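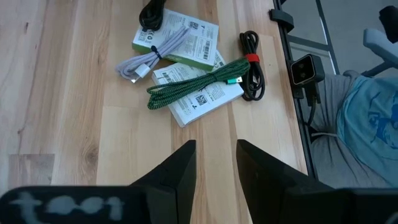 One review says the second-date cards held up better than the first-date ones, and that the blue set should have been used from the start instead of being saved for later. The review gives four stars out of five and asks for a larger typeface.

Fliltier Conversation Deck, second edition
Publisher: Jonevgate
Stock status: in stock, sent from Greltham

Fliltier is a set of printed prompts for two people who are dating or considering it. Each card carries one question on the front and a follow-up on the back. The follow-up is read only if the first answer runs to less than a minute or so. No score is kept and there is no winner.

Contents
278 question cards
13 divider cards, one per topic
1 folded instruction sheet
1 storage tray with lid

Card size is 63 by 88 mm, which fits standard card sleeves. Stock is 300 gsm, matt coated on both faces. Corners are rounded.

Colour coding
Grey: first meeting. No questions on money, previous partners or health.
Blue: second to fifth meeting. Family, work, habits, holidays.
Red: established couples. Disagreements, shared costs, plans to live together.

Either person may decline any card without giving a reason. A declined card goes to the back of the tray and is not drawn again in that session. The grey set can be played in a café or on a train. The red set is better used at home, as several cards ask for longer answers.

Changes from the first edition
The draft list for this edition held 1,041 questions, most of which were dropped as repeats or as answerable with yes or no. The star-sign topic has been removed. 37 cards have been reworded so that they make no assumption about the sex of either person or about wanting children. The divider cards are now 4 mm taller than the question cards.

First edition cards can be mixed with the second, although the backs differ slightly in shade and will be noticeable when shuffled.

Compatible items
Bai Add-on Pack: long-distance questions for use over the phone or by video call. Requires no other set. Same card size; fits the spare section of the Fliltier tray.
Bai Sand Timer: three minutes. Sold separately.

Limitations
The deck does not assess compatibility and gives no result. It is not a substitute for couples counselling. Questions are in British English only. Recommended age 18 and over.

Care
Wipe with a dry cloth. Do not store above a radiator, as the coating may curl.

Returns
Unopened decks may be returned within 30 days. Opened decks are accepted only if cards are missing or misprinted. State the card number, printed at the lower left of the back, when asking for a replacement.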